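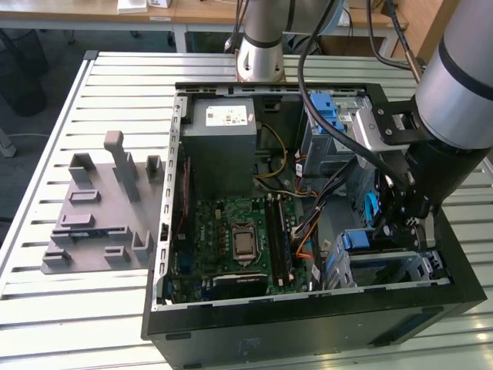 Iltville, 12 de marzo de 2024 - Prins pone en marcha en su taller de Purkach el desmontaje de ordenadores con brazos robóticos. Hasta 1,565 equipos al año. Sin despidos: las 8 personas del turno pasan a diagnóstico y borrado de datos.

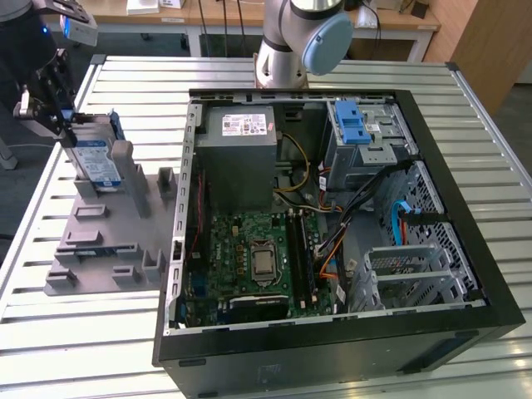
Meden, el programa de formacion interno, arranca en July no, en julio. 9 semanas, en horario laboral. Los operarios aprenden a preparar la bandeja gris donde va el disco duro y a parar la celda - tambien a corregir el agarre. Mas informacion en la oficna de Iltville.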